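Unit 3: Robots Among Objects
Handout: Late release on a two-arm cell

Read before the practical. Bring your own copy of the log extract.

1. Background

The Norham cell has two arms working over one cloth-covered table. The task is simple: one arm picks up a small object, carries it over a container and lets go. The other arm stays open until it is called. Both are driven by the Vakico controller, which sends each gripper a target width and waits for a reply before the next move is allowed.

The fault we study is a late release. The arm reaches the drop position, the controller issues the open command, and the fingers stay closed past the time allowed. The arm then starts its return move with the object still held. In the worst case the object is let go over the table, or over the other arm.

In the view from the head camera, the right gripper holds a beige piece just above a white bowl with a spoon in it. The left gripper is open. Note how little height there is between the fingers and the rim. A return move started from such a position with the fingers closed must go up before it goes sideways.
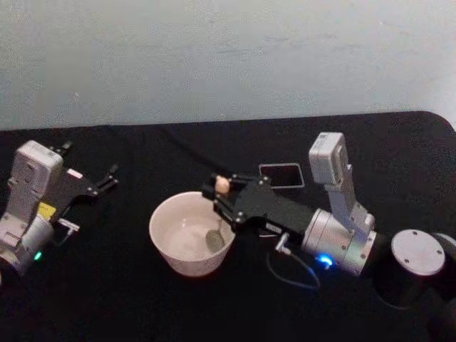 2. What the log shows

The run that led to this handout stopped in cycle 2196. The last good release was in the cycle before. Between the two, the log holds 13 warnings of the same kind, all reading "width reply late". None of them stopped the cell, as the limit had been set to allow late replies without a stop.

This is a fault in the settings as much as in the gripper. A warning which repeats and has no effect will be ignored by the program, and after a while by the operator too.

The wrist camera is of limited help in finding the cause. It moves with the arm, and its view depends on the wrist angle. At some angles most of what it records is background.

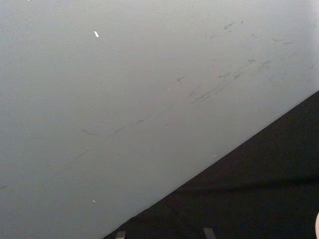
For this reason the release check must not rest on the wrist view alone. Awan, the checking program used in the practical, takes the finger width first and uses the pictures only to confirm it. If the two disagree, it treats the object as held and blocks the return move.

3. Rules for the practical

Stay outside the marked line while either arm has power. A gripper that has stopped with its fingers closed is still under load and may open without warning.

Do not reach under a held object to catch it. Use the stop button, wait for the drive light on the control box to go out, then open the fingers by hand with the release key.

The same rules apply when the target is the dark open-topped box. Its walls are thin, and a finger that comes down on the edge will push it out of place. The lower finger works very close to the rim.
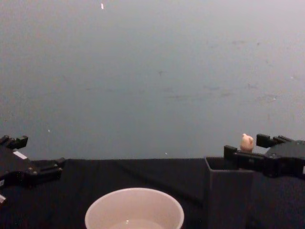 After any contact with a container, put it back on its taught position and run one slow cycle with nothing in the fingers. The Galtton mounting plates should be checked for play at the same time. Write down the result even if no play is found.

4. Work to hand in

(a) Using the log extract, plot the reply time for each cycle up to the stop. The full log has around 2796 lines; you need only those marked "grip".

(b) Suggest a limit for late replies and say how many good cycles it would have stopped.

(c) Draw the order of checks between the open command and the return move, and mark the point at which the Norham cell went wrong.

Leave the plots unsmoothed. Hand in on paper at the start of the April session.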